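Speaker notes: "Rules for Robots That Share a Table With Your Breakfast"
Dunstan hall, second slot after coffee. 14 minutes, so no wandering.

SLIDE 1. Title
Say hello. Thank Lanying for the intro, whatever she says. Don't apologize for talking about standards. They came voluntarily.

SLIDE 2. The binder
Our old house rules at Dendon ran to 476 lines. Ask for hands: who here has read their own lab's safety rules to the end? Wait. Enjoy the silence. Then admit I wrote ours and skipped the middle.

SLIDE 3. What we kept
Seven rules survived. Read only the first four, the rest are on the handout.
- Write down the reach of the arm before you put anything inside it.
- One person owns the stop button per session. Their name goes on the sheet.
- A speed limit is a number. "Gentle" is a mood.
- Every change to the layout gets a new version, even if you only moved the mug.
Pause on the last one. Ye-seo Chae lost most of August to a mug.

SLIDE 4. Simulate first
Main point of the talk, so slow down. Nothing runs on hardware until it has run in the simulated kitchen. A virtual collision costs you a log entry. Keep the log entry. People delete them out of embarrassment, and then we all get to make the same mistake fresh.
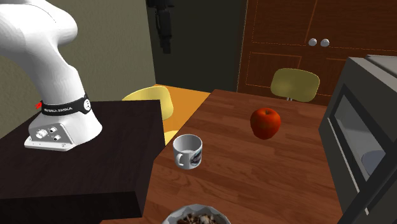
Simulated kitchen: arm on its own table, with mug, apple and bowl on the wooden one.

Ask the room which item they'd write a rule for first. Somebody will say the microwave. Agree politely, then bring up the chairs. Chairs are where people sit, and our first draft didn't mention people until page 7.

SLIDE 5. Sign-off
Two signatures, from two different humans. Yes, we had to add the second half. Show the Dadance form if there's time.

Questions. If the Grurner guy asks about liability, point at Lanying.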